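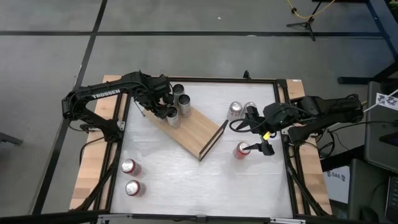 Red cans and silver cans, with three of the silver ones standing along a wooden tray.

Briver can collection one short of a lovely round number

The Uler Street can collection in Briver wrapped up its winter run with 2499 drink cans in the bags, a tally that has pleased everyone on the street and mildly tormented the woman who wrote it down.

Shamim Gondal started the collection from her carport with two wheelie bins, a roll of garden bags and a hand-painted sign asking neighbours to give their cans a rinse before dropping them over. She had hoped for 200 cans, enough to pay for a few punnets of seedlings for the garden beds beside the footpath, and she reached that before she'd even got the second bin lid painted.

"I thought it would be me and my own recycling, to be truthful with you," she said. "Then people I'd only ever waved to were coming up the drive with shopping bags, and they'd stop for a yarn, and the next thing it was dark and I hadn't put tea on."

The cans have been stored in the back room of the old Kolář bakery, where the sorting went on most afternoons over the colder months. The Uler Street way is to go by colour first, with the red cans put to one side and the plain silver ones to the other, and then everything else into a third lot that Ms Gondal calls the fruit salad. It makes no difference at all to the refund, as she cheerfully admits, but it does make the tallying easier on the eyes, and the younger kids who come by after school like having a colour to be in charge of.

Bohumila Tóth, who lives four doors up, took on the squashed and sticky end of the job. She worked through it in rubber gloves with a bucket of warm water and the radio going, picking out ring-pulls, straws and, on one memorable afternoon, a perfectly good teaspoon, which is still on the bakery windowsill if anyone in the street is missing it.

"You get to know what people drink, and I'll be taking that to the grave," Mrs Tóth said. "But I will say there's a lot more lemonade in this street than you'd guess from the look of us."

At ten cents a can the collection comes to $249.90, and Ms Gondal has rounded it up with a coin from her own purse. The money will go towards the garden beds, which are to be dug over and planted in October with native daisies, a bit of creeping thyme and, if Mrs Tóth gets her way, a row of broad beans along the sunny side by the bus stop. There was some talk of a bench as well, and the talk is continuing over various front fences, though the price of decent timber may settle the matter before the neighbours do.

As for the missing can, it was noticed at the final tally, when the last bag had been tied off and labelled. Several people offered to drink something on the spot. Ms Gondal decided the number should stand as it was, and it has been written in texta on the bakery door frame, next to the heights of the children who helped.

The next collection begins once the garden beds are in. Cans can be left in the blue tub outside the Nesteo milk bar, or in the carport on Uler Street, where the bins are just to the left of the gate. Ms Gondal asks that cans be rinsed and left uncrushed, with the tabs still on if possible, and that glass go elsewhere for now, as there's no good spot to keep it. Spare garden bags, old gloves and seedlings are all very welcome, and so is anyone with a trailer who wouldn't mind a run or two to the depot. Just knock at the side door, as the front bell hasn't worked in ages.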